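레몬청 담그기, 쓴맛 안 나게 하는 제 방식

해마다 레몬청을 담그는데 올해는 드디어 순서를 글로 남겨 둡니다. 머릿속에만 두니까 매번 설탕을 얼마나 넣었더라 하면서 옛날 메모를 뒤지게 되더라고요.

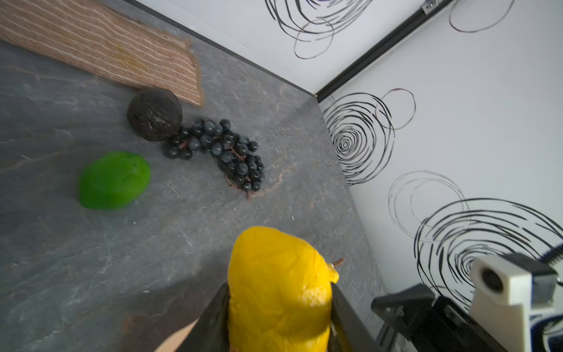

키르스티 브라이트 님은 지난번 글에 댓글로, 레몬청을 세 번 담갔는데 세 번 다 써서 못 먹고 버렸다고, 설탕을 더 넣으면 쓴맛이 잡히느냐고 물어보셨어요. 설탕으로는 안 잡혀요! 저도 처음엔 그런 줄 알고 설탕을 퍼부었다가 달고 쓴 이상한 물건을 만들었거든요. 쓴맛은 거의 다 씨랑 흰 속껍질, 그리고 양쪽 꼭지에서 나옵니다. 그래서 오늘 글은 절반이 손질 얘기예요.

준비물
레몬 열 개 (손질하고 나면 1kg 조금 넘게 나와요)
백설탕, 손질한 레몬과 같은 무게
꿀 세 큰술 (없으면 빼도 돼요)
베이킹소다, 굵은소금, 식초 조금
유리병 두세 개

레몬 고르기
손에 들었을 때 크기에 비해 묵직한 걸로 고르세요. 껍질이 너무 두껍고 울퉁불퉁한 건 흰 부분이 많아서 저는 피해요. 동네 식자재마트에서 산 것도 써 보고 인터넷으로 박스째 시켜도 봤는데, 박스로 시키면 꼭 한두 개는 물러 있어서 요즘은 그냥 직접 가서 만져 보고 사 옵니다. 무른 건 아까워도 청에는 넣지 마시고 멀쩡한 것만 쓰세요.

세척
여기서 시간이 제일 많이 걸려요. 껍질째 들어가니까 어쩔 수 없고요.

1. 미지근한 물에 레몬을 담그고 베이킹소다를 넉넉히 뿌린 다음 10분 둡니다.
2. 하나씩 꺼내서 굵은소금으로 박박 문질러요. 손에 상처 있으면 꼭 장갑 끼세요. 저 작년에 종이에 베인 손으로 했다가 진짜 눈물 났습니다.
3. 냄비에 물을 끓여서 불을 끄고, 레몬을 넣어 10초쯤 굴린 뒤 바로 찬물로 옮깁니다. 오래 두면 껍질이 익어서 나중에 흐물흐물해져요.
4. 마지막으로 식초 한 숟갈 탄 물에 헹구고, 물기를 완전히 닦습니다. 키친타월로 닦고 채반에 한두 시간 더 올려 두세요.

3번에서 물이 뿌옇게 변하고 표면에 뭐가 둥둥 뜨기도 하는데 왁스 성분이니까 놀라지 마시고 버리면 돼요.

병 소독
레몬 말리는 동안 병을 삶습니다. 찬물에 병을 거꾸로 세우고 그때부터 불을 켜세요. 끓는 물에 차가운 병을 넣으면 깨져요. (네, 깨 봤습니다.) 김이 올라오고 5분 정도 지나면 꺼내서 바로 세워 두면 남은 열로 안쪽이 금방 말라요. 뚜껑은 고무패킹이 있으면 삶지 말고 끓는 물만 한 번 끼얹습니다.

저는 미나리라는 동네 그릇 가게에서 산 500ml짜리 병을 쓰는데, 큰 병 하나에 다 담는 것보다 이게 낫더라고요. 큰 병은 숟가락이 자주 들어가니까 먹다 보면 꼭 위쪽이 상해요.

썰고 씨 빼기
양쪽 꼭지는 과감하게 1cm씩 잘라 냅니다. 아깝다고 얇게 자르면 그 흰 부분이 다 쓴맛이 돼요. 그다음 3mm 두께로 썰어요. 더 얇으면 나중에 찻잔에서 너덜너덜해지고 두꺼우면 즙이 늦게 나와요.

씨는 이쑤시개로 빼면 편해요. 한 장씩 들어서 앞뒤로 다 보세요. 귀찮죠, 저도 압니다. 드라마 한 편 틀어 놓고 하면 딱 한 편 분량이에요. 속껍질이 유난히 두꺼운 레몬이 걸리면 그건 겉껍질만 얇게 벗겨 내고 과육은 즙으로 짜 넣으세요.

설탕에 재우기
손질한 레몬을 저울에 올려서 무게를 재고 설탕을 같은 양으로 맞춥니다. 이번에 제 건 1,554g이 나왔어요. 레몬이 좀 컸나 봐요. 줄이고 싶으면 설탕을 0.9까지는 해 봤는데 그 밑으로는 냉장고에서도 부글부글 발효가 돼서 추천 못 하겠어요.

1. 큰 볼에 레몬과 설탕의 3분의 2를 넣고 살살 버무립니다. 주무르지 마세요.
2. 실온에 두고 한 시간에 한 번씩 뒤적여요. 서너 시간이면 설탕이 거의 녹습니다.
3. 병에 레몬을 먼저 차곡차곡 담고 볼에 남은 시럽을 나눠 부어요.
4. 남은 설탕으로 위를 덮고 꿀을 한 바퀴 두릅니다. 병 입구에서 손가락 두 마디는 비워 두세요.

보관
실온에 하루, 그다음 바로 냉장고로요. 바닥에 가라앉은 설탕은 이틀에 한 번 마른 숟가락으로 저어 주세요. 일주일이면 먹을 수 있고 저는 열흘째부터가 제일 맛있어요. 레몬 건더기는 한 달쯤 되면 건져 내세요. 그냥 두면 그때부터 슬슬 쓴맛이 올라와요. 건진 건 잘게 다져서 파운드케이크에 넣으면 끝내줍니다!

먹는 법
따뜻한 물 한 컵에 두 큰술. 팔팔 끓는 물 말고 한 김 식힌 물이 향이 더 살아요. 탄산수에 타면 에이드고, 올리브유랑 소금이랑 섞어서 샐러드에 뿌려도 좋아요. 리브 망누손 님이 알려 주신 대로 홍차에 한 숟갈 넣어 봤는데 요즘은 거의 그렇게만 마시고 있어요.

자주 물어보시는 것

황설탕 써도 되나요? 돼요. 색이 좀 탁해지고 레몬 향이 살짝 묻힙니다.

거품이 생겼어요. 조금이면 저어서 냉장고에 넣으면 가라앉아요. 술 냄새가 확 나거나 곰팡이가 보이면 아까워도 통째로 버리세요.

라임을 섞어도 되나요? 저는 레몬 여덟에 라임 둘까지 해 봤는데 좋았어요. 라임은 껍질이 더 쓰니까 건더기를 2주 만에 건졌고요.

다음엔 같은 방법으로 생강 넣은 버전을 올릴게요. 생강 전분 가라앉히는 게 좀 번거로워서 사진을 더 찍어야 해요.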